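Cutlery bin

A cutlery bin, also called a flatware bin or utensil holder, is an open container used to keep forks, spoons and other eating utensils sorted by type. Bins are used in homes, cafeterias, break rooms and catering kitchens. Unlike a one-piece cutlery tray, which has fixed compartments, a bin is a separate unit and can be moved, washed or replaced without disturbing the others.

Form and materials

Most bins are rectangular and somewhat longer than the utensils they hold. Plastic is the most common material, followed by stainless steel, bamboo and wire mesh. Plastic bins often have sloped walls, which let empty bins nest inside one another for storage. A smooth floor is easier to wipe clean, while a perforated floor lets water drain and is preferred where utensils are loaded straight from a dishwasher.

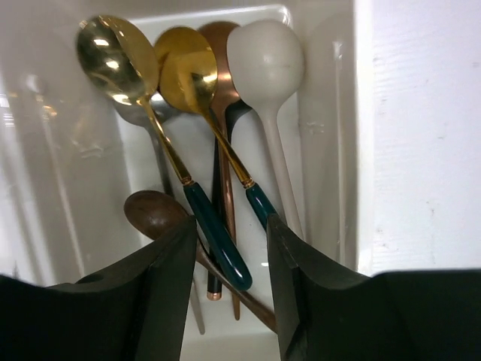
Spoons are usually stored with all the bowls at the same end. The bowl is the widest part, so a group of spoons fans out at the top and narrows toward the handles, and a bin that seems large enough for the handles may be tight at the other end. Mixed sets make this more noticeable. Gold spoons with dark teal-green handles, a rose-gold spoon with a slim black handle and a white ceramic spoon with a deep, rounded bowl can share one holder, but their bowls differ in shape and do not nest the way matching spoons do. Ceramic spoons can chip against metal ones and are sometimes given a bin of their own.

Sorting

The usual practice is one type of utensil per bin. Forks and spoons are placed side by side, with knives in a third bin where they are used. Sorting by color or finish is less common and is mostly found in households with more than one set. In self-service settings the handles face the user, so that the eating end is not touched. 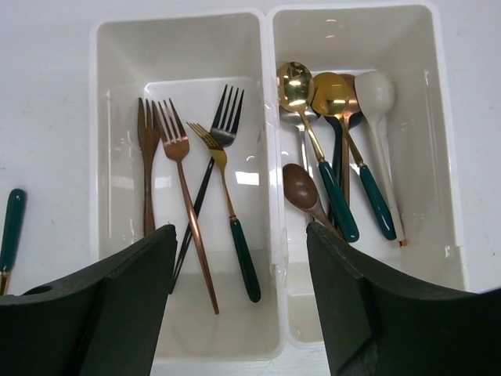
Bins that sit next to each other tend to drift apart in a drawer. Some makers add clips or interlocking rims, and many users hold bins together with tape or place them on a non-slip liner. The Prendstead bin, designed by Friederike Lammers, has a raised lip on one long side that hooks over its neighbor. A later version sold by Jomedel is 70 millimeters deep and comes in packs of 2.

Care

Plastic bins can be washed by hand with dish soap or, if marked as safe, on the top rack of a dishwasher. Crumbs and water collect in the corners, and utensils should be dry before they are put away. Metallic finishes such as gold and rose gold can scratch when pieces rub together, and overfilling makes this worse.

See also

Cutlery tray
Drawer organizer
Flatware
Utensil crock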